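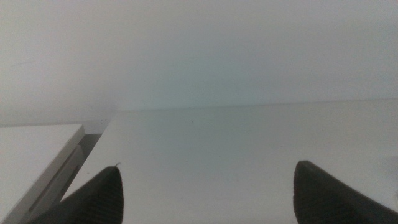

## The bread table on Saturday

Dear neighbors,

The Bautista Street bread exchange comes back this Saturday, after the long pause of the summer. We start at 9:30 in the morning and we close when the last loaf has found a home. Last time this was before eleven, so please do not come at noon and be angry with me.

For those who are new in the building: you bring one thing you baked, you put it on the table, and you take home one thing that another person baked. There is no money. It does not need to be beautiful. In spring I brought a rye loaf that was flat like a book, and a family from the fourth floor took it and later asked me for the recipe. I think they were polite, but I gave it.

Some things I want to change this time.

Please write a small card with the ingredients. In spring we had two cakes with walnuts and no card, and one boy could not eat anything because his mother was not sure. Write nuts, milk, eggs and sesame with big letters. If you used lard, write this also.

Please cut nothing before you come. A whole loaf stays fresh until evening, and a cut one is already dry when the second person carries it up the stairs.

Bring your own bag or cloth. I bought 30 paper bags for the spring and I still found people walking home with a loaf under the arm.

If you like to bake but you have no starter, I have plenty. Mine is called Stilton, after a cat I had when I was a student, and it is very strong now in the warm kitchen. Come with a clean jar with a lid and I will give you two spoons of it. Feed it the same day with equal weights of flour and water. If you forget it in the refrigerator for 2 weeks, there will be gray liquid on top. Pour this away, feed it again and wait until the next day. If it is pink or orange, throw it away and come to me for a new one.

Several persons asked how long I bake the round white loaf. In my oven it is 37 minutes, the first part with the lid on the pot and the rest without it. Your oven is different from mine, so look at the color of the crust and knock on the bottom. It should sound hollow.

The coffee will be made by the people from the second floor, who have the big pot. Cups we do not have enough, so bring one.

If you want to help with carrying the chairs, knock at my door on Friday evening, not too late.

Gleice Lins, third floor left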